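Workshop tips for people who teach robots to sew

We spent most of the summer finding out whether a policy trained on demonstrations could throw an interrupted stitch without a human on the pedals. The paper has the graphs. These are the bits that got scribbled on the whiteboard at Jurnach and never wiped off.

Cut the thread shorter than you want to. Every one of us wanted a generous length, and every one of us then spent an afternoon watching a gripper hunt for the tail among the slack. Loose loops are bad for knots and worse for training data, as the policy will happily learn to chase them.
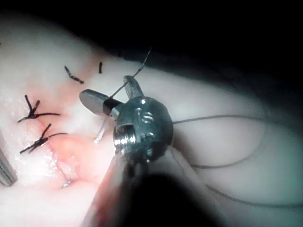
Deolinda Vieira disagrees about the short thread, and says a beginner who only ever practices with short lengths panics the first time there's a long one, so why would a network be any different? Fair. We now mix in a few long ones and grumble.

Keep the fumbles. Our first 243 demonstrations were the tidy ones, hand-picked by Robel, and the policy trained on them was lovely right up to its first missed grasp, after which it had no ideas at all. Going up to 400 with the dropped needles left in did more for us than a month of fiddling with the network. I had argued for the fiddling.

Don't move the pad halfway through a session. If you must, write down which episodes came before and which after. Future you will not remember, and future you is the one fitting the camera calibration.

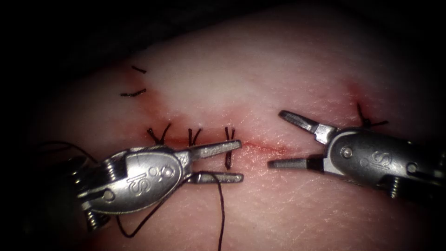
Both tools at the incision, with tied stitches to the left and the rest still to close.

Label by phase: needle pick-up, bite, pull-through, wrap, cinch. Bethel Tilahun and Bethel Workneh labeled the same 54 episodes separately and agreed on nearly everything except where "wrap" ends. We settled on the moment the tail is grasped. Put the rule in writing before you start, and put surnames on the label files if your lab also has two Bethels.

Score the knot and the closure separately. A stitch can be beautifully tied and hold nothing together. For a while we had one number for both and were very pleased with it.

Wrist views earn their keep at the handoff, when the overhead camera mostly sees housing. Drop them and our success rate on the wrap sagged badly; on the bite it hardly changed. 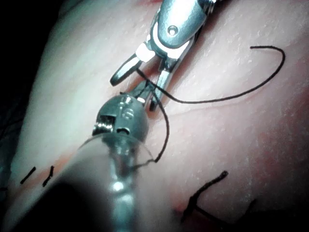

Thread between the jaws, seen close up.

Snip old stitches and sweep up the bits if you're testing a vision policy. Ours went through a phase of reaching for scraps. Desta's fix was to leave scraps in half the training set, and it's better than sweeping, but you do need to own up to it in the methods section.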